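Moving the gripper code out of the main loop

I spent most of March on a job I had put off since last summer, which was taking the gripper control out of the main loop and giving it a process of its own. I am writing it down while I still remember the order I did things in.

The old arrangement was simple. One loop read the joint states, asked the planner for the next waypoint, sent the arm command, then sent the gripper command. It worked well enough when the planner was quick. When we switched to the Cerholm planner it got better paths but took longer over some of them, and while it was thinking the gripper got no new commands at all. The fingers would stop halfway through closing and then carry on. Sabina Gazi spotted it in the logs before I did. She had a plot with flat steps in the finger width, and every step lined up with a planning call.

My first try was to put a timeout on the planner. This was a bad idea. The planner gave up on exactly the paths where we needed it most, and I took the change out again the same afternoon.

The second try is what we have now. The gripper process runs at 200 Hz and knows nothing about the arm. It takes a target width and a force limit, and it sends back the measured width, the motor current and a state. There were 21 states in the old code, many of them left over from hardware we no longer use. Now there are five: idle, opening, closing, holding and fault. Janaka Debnath wanted a sixth for "closed on nothing", and we argued over it for a while. In the end it became a flag on the holding message, so the planner can read it or ignore it.

The messages go through Statix, our logging and message tool. It keeps the last 1,000 messages for each channel in memory and writes them to disk when something goes into fault. I had to change the timestamps. The arm side stamped a message when it was sent and the gripper side when it was received, so replays looked as if the fingers moved before they were told to. Both sides now stamp on sending.

Calibration still needs work. At start-up the process opens the fingers to the end stop and calls that fully open. If something is in the way it gets a wrong zero and carries on quite happily. I have added a check on motor current during the move, with the threshold in the config file, but I set it by hand and I don't trust it yet.

Next I want to move the wrist camera's exposure settings into the same config file, as they are still in a separate script on Sabina's machine. 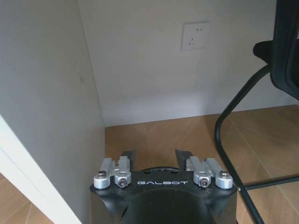
What happens to the gripper if the planner process crashes while it is holding something?

It keeps the last target width and force limit it was given and stays in the holding state until a new command arrives or someone sends a release by hand.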